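The Third Quote

1. Tuesday

Gülizar Şimşekoğlu had been given a budget by people who had never bought an arm. It came to less than the Vindthorpe quote, and a good deal less than the Vindthorpe quote with the gripper, which was priced on a separate page in smaller type.

"Clasum will do it for less," said Arsen Koval.

"Clasum wants 90 days."

"For delivery?"

"To reply."

She had 69 days until the money went back upstairs, where it would be spent on chairs. So they did what the poor do and tried the thing out in simulation first. Arsen had built the room over a weekend and was vain about the floor tiles. Gülizar wanted to know whether the arm could reach past the cardboard pad without tying itself in a knot, and whether the table they had in mind was a table or an aircraft carrier.

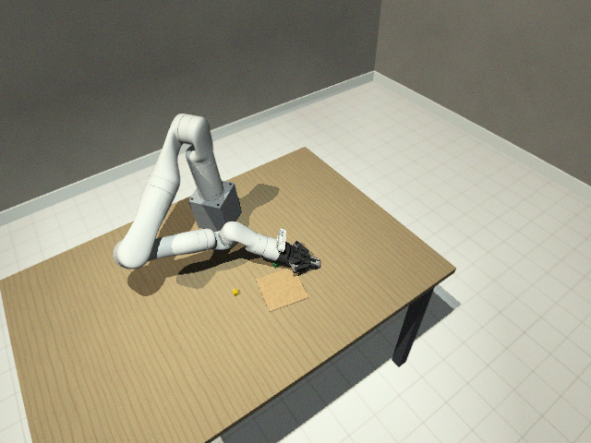 2. The yellow cube

"It's gone for the green one," said Gülizar.

"It's down by the green one. I wouldn't say gone for."

"And the yellow cube?"

"Free. Everything in there is free. I could give you 625 yellow cubes."

She wrote "cubes" on the spreadsheet and put a nought beside it, the first figure all month that had pleased her. Underneath sat the Nepia service plan at 1016 a month, which covered everything except faults.

"Could we send them this?" she asked. "Upstairs, I mean. Instead of an arm."

Arsen considered his tiles. "They'd ask where the chairs were," he said.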